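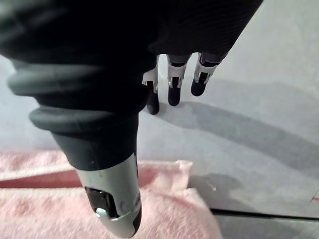 Fingertip with the black rubber sleeve

Where to stop when drawing state machine diagrams for one class?

Posted by Dario Marino

Hello to all. I am writing the design documents for an order system in my company, and I have a doubt about state diagrams in UML. My class Reservation has a field called status, and this status can be Draft, Held, Confirmed, Expired or Cancelled. Until here it is easy. But a Held reservation also has a payment, which can be pending or refused, and when it is refused the customer can try again up to 25 times (I did not choose this number, it comes from the old system Hengate).

My first diagram had a separate state for every combination. It did not fit on the page and my colleague Uzma said she could not follow the arrows. Now I am thinking to make only the five states and write the rest as text. Is this correct in UML? Also, should the number of tries be a state or not? I use Dunix for drawing, if it is important.

Thank you for your patience with my English.

Nélida Insaurralde

The number of tries should not be a state. Keep it as an attribute of the class, for example tryCount, and use it in a guard on the transition. So from Refused back to Pending you write the event first, then the guard in square brackets, then the action after a slash:

retry [tryCount < 25] / tryCount = tryCount + 1

And a second transition from Refused to Cancelled, with the same event and the guard [tryCount >= 25]. Please check that the two guards cannot be true at the same moment. If they can, the reader does not know which arrow is taken.

For the payment part I would use a composite state. Draw Held as a big rounded box, and put Pending and Refused inside it, with a small initial point that goes to Pending. The event "expire" then leaves from the border of Held, only one time, and it is valid for both inner states. In your first version you probably had this arrow repeated for every combination, and this makes many crossings.

Text is allowed also. You can put a note next to the diagram. But I would not put in a note something that changes the behavior, as the person who writes the tests will maybe read only the boxes.

Vicente Pereyra

Just do the five states. We had a model with 3,000 elements in Trudavow and people opened maybe 70 of them. Read the code if you want details.

Brenda Valdebenito

I agree with Nélida, with one addition. If later the payment can continue after the reservation is confirmed (partial refund, for example), then Pending and Refused do not belong inside Held anymore. In this case I would give Payment its own class and its own small diagram, and let the two objects send events to each other. A sequence diagram of the main scenario can show this exchange.

In Dunix you must resize the outer box before you drag the inner states into it, or they stay on top without being really contained.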